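Home | Forums | Plumbing & Pipe | Search | Log in

Dry fitting gray PVC before you glue: worth it or a waste of an evening?
Posted 03/03/2019 by Sekar Rahman

Okay, I'm hooked! I started redoing the drain line under my utility sink and ended up with 40 gray fittings spread across the bench, and I've had more fun pushing them together than I've had with any project in years. I put the whole run together dry first, drew a pencil line across every joint, then took it apart and glued. Does everyone do this? My neighbor says I'm wasting my time.

pipenut_8
Your neighbor is wrong! Dry fit every time. Just remember a dry joint often won't go all the way in, so your run comes out a little long until the glue goes on. I lost a whole elbow to that on my first try.

Nadhirah Pattinasarany
I'm going to disagree a bit. For a long straight run, fine, measure and glue. I dry fit the turns only. With 107 joints in my greenhouse I would still be out there with a pencil, haha. The Vindon elbows I used were snug enough that pulling them apart again was the worst part of the job.

Sekar Rahman
Ooh, that's a good point about the turns. Mine is nearly all turns, though. What do you do about lining two of them up? I keep getting one that leans.

pipenut_8
Get them off the floor and onto something flat and pale. I love a light tabletop for this, dark gray parts really stand out on it. Hold one in each hand, bring them face to face, and look at the openings before you push anything together.
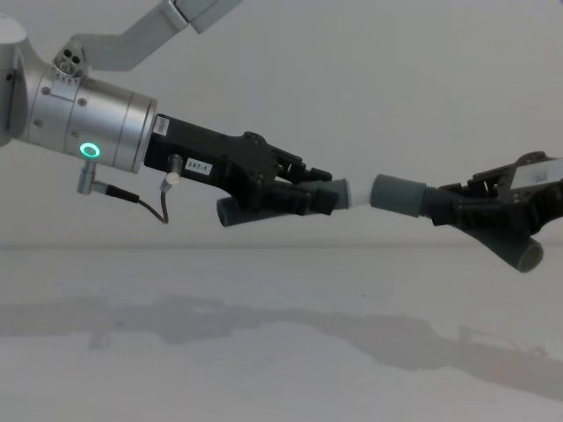
LINING UP TWO FITTINGS (moved here from the old thread)

1. Wipe the inside of both sockets.
2. Push the pipe in with a small twist.
3. Sight along it from the end and mark both sides.

Nadhirah Pattinasarany
Step 3 is the one I'd fight for. Marks on one side only are how I got my leaner. Still not doing it 107 times!

Sekar Rahman
Both sides, got it. Going back out to the bench tonight, I can't wait.

Related threads
Dikia cutters or a plain hand saw?
Hidayat primer, purple or clear
My 289 foot garden line, start to finish
Getting a stuck Fodix coupling off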